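Secondhand kitchenware swap returns to Vidadby with more tables and longer hours

The Vidadby kitchenware swap is back this January, and it has outgrown its old home. After a fall edition that filled the library meeting room to the doors, the swap is moving across the street to the Magnusson building, where it will have the whole ground floor and, at last, a proper place to park a stroller.

The idea is as simple as it was when Perrine Delorme started it on her own porch. Bring the plates, pots, bowls and baking pans you no longer use, put them on the tables, and take home whatever catches your eye. No money changes hands and there is no limit on what you can carry off, though large sets are kept together so that a family setting up its first kitchen has a chance at a full table.

"I had a cupboard I couldn't close," Delorme said. "My neighbor had one she couldn't open without something falling on her. We traded boxes one afternoon and both went home happy, and then people on the street started asking when we were doing it again!"

They did it again, and then a third time, and by the last edition 100 households had signed the guest book. Some came with a single gravy boat. One couple arrived with two carloads from a grandparent's house and left with a waffle iron and a very heavy soup pot.

There is plenty to be excited about this time. The biggest change is the color table, a new corner for anyone who likes to mix and match. Odd plates and bowls that have lost their sets will be laid out by shade, pinks with pinks and greens with greens, so you can build a mismatched set of your own. Delorme has been doing this at home for years and says it makes even toast look like a party.

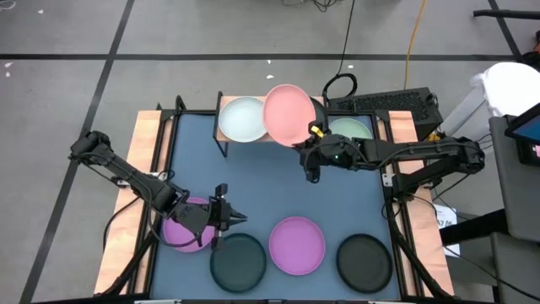
Plates in light blue, salmon pink and mint green with a black dish rack.

The repair bench is back too, and it will be twice as long. Visitors can bring in a pan with a wobbly handle, a dull kitchen knife or a wooden spoon that has gone rough, and learn how to put it right. Sharpening was the runaway favorite in the fall, with a line that stretched past the coat rack for most of the morning, so there will be two sharpening stations. Knives should come wrapped in a dish towel or in a closed box.

For bakers, the news is even better. Hendasance, the bread school on the canal, is lending its long trestle tables and will run short demonstrations through the day on lining tins, rescuing rusty baking sheets and getting a stuck bundt cake out in one piece. Each demonstration lasts 20 minutes and there is no need to sign up. Just wander over when you hear the bell.

And then there is the food. Cafe Treltaretti will be serving lentil soup and cardamom buns from its cart by the side entrance, and is offering a free refill to anyone who picks a bowl from the swap tables and eats from it. Bowls can be washed at the sink in the back hall before and after. The soup usually runs out early, so don't leave lunch too late.

Organizers are asking for a little care with what is brought in. Chipped glass, scratched nonstick pans and anything electrical with a frayed cord should stay at home. Plastic tubs are welcome if they still have their lids, and lids without tubs are welcome as well, because there is a bin for orphans and people have found some wonderful matches in it. Cookbooks can go on the shelf by the stairs. Last time there were 31 of them at opening and just one left at closing, a guide to microwave fish.

Doors open at 9 a.m. for people dropping things off and at 10 a.m. for everyone else, and the swap runs until 4 p.m., two hours longer than before. Anything left on the tables at the end of the day goes to the student housing office, which hands out starter boxes to new arrivals.

Delorme will be there from the first box to the last, and she already knows what she is looking for. "A yellow pitcher," she said. "I gave one away at the very first swap and I've regretted it ever since. If it's still out there, please bring it back. I'll trade you anything on my shelf!"

The Magnusson building is step-free from the canal side. Bring your own bags and some newspaper for wrapping.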